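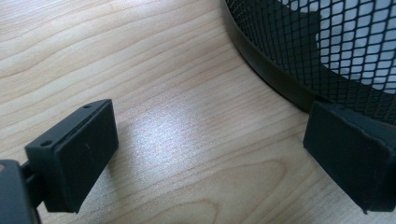
18 April 2023

Long evening at the Watkins shop on the Tidia build, and I came home less sure of it than when I left. The plan, as written on the whiteboard, is that we do chores by hand with the two grippers, record all of it, and one day an arm learns to take out the trash. I keep reading that plan and waiting for the part in the middle where the learning happens. It just says "train."

The grippers themselves I have fewer complaints about. The printed fingers are holding up better than I said they would in my last entry, so I owe them that. The right pad is getting ragged at the edge and I want to redo it before May. The Jestetti filament was 47 dollars a spool, and I can't tell it from the cheap stuff. I said so when we ordered it.

Tonight was wastebasket night. Pinch the bag, lift, put it down, do it over. My thumb gave out long before the log did.

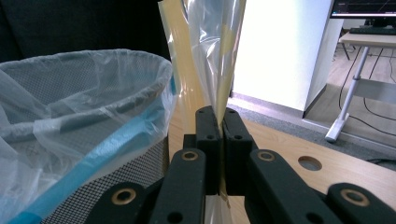
Thin plastic is a rotten thing to grab. You close the fingers and half the time you have no idea if you've got one layer or four. I know because I can feel it a little through the handle — and an arm won't have that, unless somebody adds a sensor that isn't in the budget. I brought this up and was told the camera would sort it out. Maybe. The camera is going to be looking at clear film on a pale table under bright lights, so good luck to it.

We are at 924 takes now. The Olar write-up that got everybody excited says 900 was plenty, but they were picking up wooden blocks. I went back through 65 of ours before I packed up, and I would throw out a good share of them. Bad grip, cable in the way, me talking to somebody and not watching my hands. If a person can't tell what I was trying to do, I don't see how a program will.
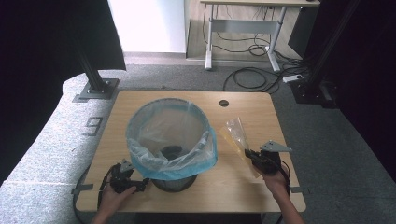 Both grippers on the go, wrapper in the right one.

Cables are the other thing. They drag on the wrists, and I catch myself moving in a funny way to keep them slack, so that's going into the data too. Wrote it in the shop notebook under "known problems," a page that already runs on to the back.

Next time: new pad for the right finger, and shorter takes. I'll give it until the end of May and then I want my bench evenings back.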